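Skesten wipe-clean covers splitting at the seam
Radiography equipment board – 9 May 2024

plamen_rad
We bought 23 of the Skesten foam wedges in February and 3 have already split along the welded seam. They get wiped down between every patient. Has anyone had the same, or are we using the wrong wipes?

dr_room2
Which wipes? Ours went the same way on alcohol. We changed to the plain detergent ones and the covers have held up since.

Northbay
I don't think it's the wipes. The weld on the long edge is too narrow. We use alcohol on the Gagnon wedges every day and none of them has gone.

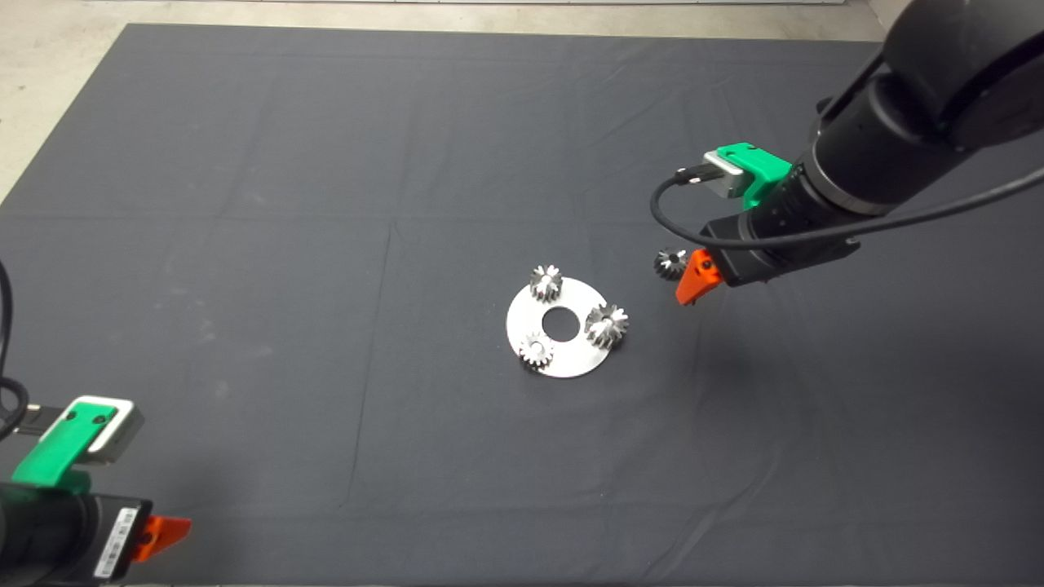
oldcassette
Gagnon covers are a thicker vinyl, so I wouldn't compare the two. They also show up on the image if you get the edge in the field. The Skesten ones don't, and I'd put up with a few splits for that.

Northbay
I wouldn't. Once the cover is open the foam soaks up whatever lands on it and infection control will bin it.

plamen_rad
Alcohol wipes here too. Skesten want photos of the seams and the batch number, which is 271 on all of ours. Has anyone tried replacement covers?

dr_room2
Ponine make them, but only for the 45 degree wedge. Took 2 weeks to arrive. The zip goes underneath – check it stays out of the field.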